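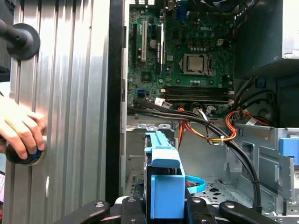 有读者在上一篇下面留言,问旧台式机拆件时为什么先动线后动硬盘,他自己一直是先抽硬盘,线留到最后一起拔,也没出过问题。

存档 > 硬件 > 旧机处理 > 拆解顺序与分类

先回答留言。两种顺序都能拆完,差别在接口受力。硬盘还连着数据线的时候往外抽托架,力先落在盘那一端的插头上。SATA 插头的塑料舌片很薄,侧向掰一下就可能断在盘里,断了以后触点没有支撑,盘本身没坏也接不上。先拔线,托架抽出来的时候后面是空的。留言里说没出过问题,我相信,线留得长的机箱确实不容易出问题。我手上这台的数据线是从主板左侧绕到右下方,贴着硬盘位往下走的,余量看不准,就按保守的办法处理。

机器是一台戴尔的立式机箱,绿色主板,上面印着 DELL。从 Denorum 旧货仓收来,收的时候没有硬盘托架的清单,也没有机主信息,登记单上只写了“能亮”。六月入库,放在 Gullent 架子最下层,上周末之前一直没动。

通电测试放在拆解之前做。这一步很多人跳过,直接拆,拆完再逐件上测试平台。件少的时候无所谓,件多了以后,整机状态下的一组读数能省掉后面不少来回。这次记录如下:

处理器满载温度:77 度,风扇转速正常,硅脂估计已干
内存标称频率:800,自检通过
硬盘重映射扇区:93,不再作系统盘
光驱:不读盘,直接归废件
主板电池:电压偏低,更换

77 度这个数在老平台上不算离谱。换过硅脂再测应该能降,降多少取决于散热器底面的平整度。这块散热器底面有一道划痕,手指能摸到,具体深度没量。

重映射扇区 93 需要单独说一下。这个值本身不说明盘马上会坏,要看它是否继续增长。我的做法是做一次全盘写零,再读一次,如果数值不变,可以当冷数据盘用,存一些丢了也能重新下载的东西。如果写零之后数值还在涨,就按待销毁处理。写零也兼作数据清除。来路不明的盘,里面有什么不去看,挂载这一步省略,直接对块设备操作。

关于拆线。断电之后按住开机键几秒,把电源里剩的电放掉,然后再碰里面的东西。主电源插头有卡扣,按住卡扣垂直往上提,不要左右摇。处理器供电插头通常夹在散热器和机箱边缘之间,手指伸不进去的话用一把平头塑料撬棒顶住卡扣。数据线如果带金属弹片,要先压弹片;不带弹片的直接拔,捏塑料头,不捏线。这些写过几遍了,每次还是有人问,就再写一遍。

线拔下来当场贴标签,写明哪一端接主板、哪一端接盘。直头和弯头混在一袋里,下次用的时候会很烦。标签纸用的是普通的可移除纸标签,热敏纸不要用,放一个夏天字就没了。

内存槽端部是白色卡扣,先掰开再取条。老机器的卡扣会变脆,掰的时候用指腹压住根部,慢一点。条子取下来之后看金手指,有发暗的地方用橡皮擦一遍,再用无水酒精带过。有人推荐用砂纸,我试过 800 目的,镀层会被磨掉,以后氧化更快,别这么干。

扩展槽这边,这块板子上有一条白色的 PCI 槽,两侧各有一条黑色的插槽。白色那条现在用得不多了,不过我还留着一块老式采集卡和一块并口卡,都是 PCI 的,所以这块板子不打算送走。找一块还能稳定开机、又带 PCI 槽的板子,近两年比以前费时间。上个月在 Stenov 的论坛里看到有人求同样的东西,跟帖的人多数是在劝他换设备。换设备当然可以,前提是那台设备有替代品。我的采集卡配套软件只认那一块卡,换卡等于整条流程重做。

处理器这次没有从插座里取出来。散热器拆掉之后露出金属顶盖,旁边是拉杆和深色的固定框。如果板子和处理器准备一起留用,我建议保持原样,顶盖擦干净就可以收起来。拆下来单放要另找盒子,插座也要盖保护盖,保护盖又总是找不到。擦硅脂用无纺布蘸酒精,从外往里收,不要从中间往外推,往外推会把碎屑推到固定框的缝里。

接下来是硬盘和托架。

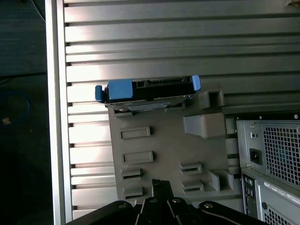

硬盘装在黑色托架里,托架两端有蓝色塑料件。灰色塑料支架靠着带棱的铝面板,盘搁在支架的上沿,电源在右边,带网格的一面很容易认。

这类托架的好处是免工具。蓝色在这一代整机里大体是“可以用手动”的意思,看到蓝色塑料件先试着捏,捏不动再找螺丝。麻烦在于托架是跟着机箱走的,离开原来的硬盘位基本没有用处。很多人拆完把盘取出来,托架随手扔掉,后来机箱转手,买家装盘的时候才发现少一件。我现在的规定是托架跟机箱走,盘跟盘走,两样分开登记,编号写同一个。

取盘的时候托架两侧往外撑开一点,盘上的定位孔就和托架上的销子脱开。撑的幅度以刚好脱开为准。塑料放久了,撑大了会发白,发白的地方下次就断在那里。冬天室温低的时候更明显,可以先在室内放一阵再动手。托架上的销子有的是金属,有的是塑料,带橡胶减震圈的要检查橡胶有没有粘在盘体上,粘住了不要硬扯,用塑料片沿着边慢慢刮。

取下来的盘,接口朝上看一遍。要看的是舌片有没有裂,触点有没有压弯,电源接口那一侧有没有发黄。发黄说明接触电阻偏大,长期发热。有发黄的盘我不会再装进任何常开的机器。

然后装防静电袋。袋子从 Buthelezi 买的,一包 10 个,封口带自粘条。自粘条质量一般,粘过两次就不粘了,所以一次封好,封之前把标签贴在袋子外面。标签内容包括来源、容量、测试月份、重映射扇区数、是否已清除。最后一项最重要,没有写“已清除”的一律当作未清除。袋子装好立着放进抽屉,盘与盘之间垫一层薄泡棉。不要叠放,取最下面那一块的时候上面的会滑。

灰色塑料支架清灰用软毛刷和吹气球。支架表面有不少凸起和凹进去的格子,灰都藏在里面,湿布擦不到底,还会把灰和成泥。先刷,再吹,最后用拧干的布擦大面。不要用酒精,有些塑料遇到酒精会起雾,起了就消不掉。压缩空气罐也可以,罐体保持直立,倾斜会喷出液体。

电源单独处理。我不拆电源外壳,网格后面的灰用吹气球从外往里吹,再从另一侧吸出来。吸的时候用东西挡住风扇,别让它跟着转。如果风扇有异响,整只报废,不修。有能力修的人自然不用看这一段,没有把握的不要打开,里面的大电容断电之后还会带电。输出线上的插头逐个看,有焦痕的剪掉插头再送回收,避免别人捡回去接着用。

顺手把分类标准也写在下面,和去年那版相比改了两处,一处是托架单列,一处是数据线按接头形状分袋。

留用:主板连同处理器、内存、托架、机箱、直头数据线
待复测:硬盘、电源
废件:光驱、发硬的风扇线、旧电池
电池单独放玻璃瓶,不与金属件混放

螺丝没有列进去。整机螺丝大致分粗牙和细牙两类,粗牙固定机箱和电源,细牙固定光驱,硬盘侧面也是粗牙。混在一起用的时候靠手感,拧进去第二圈还觉得紧就退出来换一颗。我以前按位置分格,画了一张机箱图,把螺丝插在对应的位置上,效果不错,就是图太大,桌上放不下。现在改成磁吸盘,按拆下的先后顺时针摆,装的时候逆着来。

主板存放用原装纸盒最好,没有的话用防静电袋加瓦楞纸。粉色气泡袋只是不产生静电,没有屏蔽作用,里面再套一层屏蔽袋比较稳妥。插座朝上,散热器不要装着存,重量会一直压在板子上。干燥剂放一小包,颜色变了就换。蓝色接口那一侧容易在纸板上蹭,我多垫了一层。

关于复测,硬盘那一块已经在跑写零,结果出来以后补在本文末尾,不另开一篇。电源准备接假负载跑一晚,看输出有没有漂。假负载是用旧水泥电阻拼的,发热很大,需要单独的风扇对着吹,人也不要离开太久。

留言里另外还问了一句机箱要不要留。我的标准是看侧板能不能关严,关不严的不留。这一台能关严,放回 Gullent 架子最下层,托架装袋后用胶带固定在硬盘位里面。胶带选纸质的,普通透明胶放一年会留一层黏的东西,擦起来比清灰还费事。

补:有人私信问白色插槽能不能插比它短的卡。看缺口位置,缺口对得上就能插,对不上不要用力。电压不同的卡缺口位置不一样,本来就是为了防止插错。

返回顶部 | 联系站长 | 旧机处理存档 | 版权所有,转载请注明出处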